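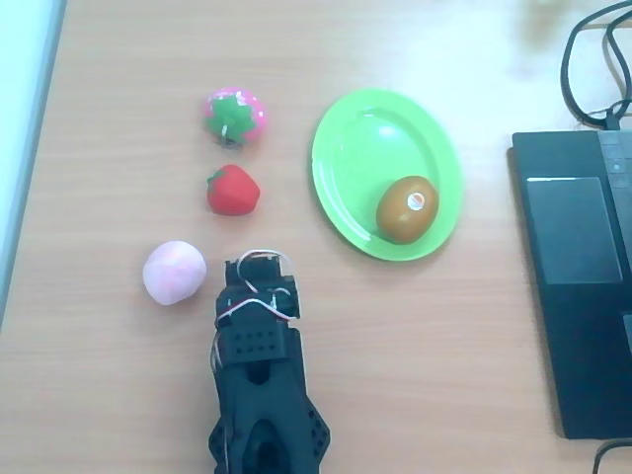 Skukine Clear Hardwax Finish, 403 ml tin: review after one year on a kitchen table

The Skukine finish is a one-part oil and wax blend for interior wood. It is sold for tables, shelves and counters that see daily use. I applied it to a light-colored table in April of last year and have kept notes on it. Three other pieces in the house have the Nurkau oil, so most comparisons here are with that.

Preparation

The label asks for sanding to 150 grit and no finer. I followed it on the top and went to 220 on the legs. The legs took up less finish and look slightly flatter. Vacuum first, then wipe with a dry cloth. A tack cloth left a faint residue on my test board, and the finish beaded over it.

Application

The liquid is thin, closer to milk than to varnish. A white nylon pad works better than a brush. Spread it, wait 20 minutes, buff off everything that has not soaked in. Any excess left on the surface stays sticky for days - I missed a patch near one corner and had to rub it back with fresh finish. Two coats used a little over half the tin.

Odor is moderate and gone by the third day. Rags need to be laid flat outdoors or soaked in water before disposal, as with any drying oil.

Color and sheen

Very little yellowing. The Nurkau oil turned the same species noticeably amber within months. Skukine calls the sheen "matte," but low satin is more accurate. It picks up window glare at a shallow angle.

Wear

Water left overnight: no mark. Red wine, one hour: no mark. Black coffee, overnight: a pale ring that went away with light sanding and a spot coat. Hot mugs leave a dull circle that buffs out by hand. Fork scratches show but can be repaired locally, with no need to strip the whole top.

The maker claims resistance to 1,000 wipe cycles. I have no means of testing that. The area in front of the most-used chair was drier to the touch after 13 weeks and got a maintenance coat then. It has not needed another.

Faults

The lid does not reseal well once the rim is dirty, and the leftover finish skinned over by fall. Decant it into a smaller jar. The instructions are printed in gray on silver - hard to read in a workshop.

Rating: 4 out of 5. Recommended for light woods. For dark woods I would still use the Nurkau.

Hegde Workshop Notes | Contact: use the form on the main page | © 2025 Hegde Workshop Notes | Back to top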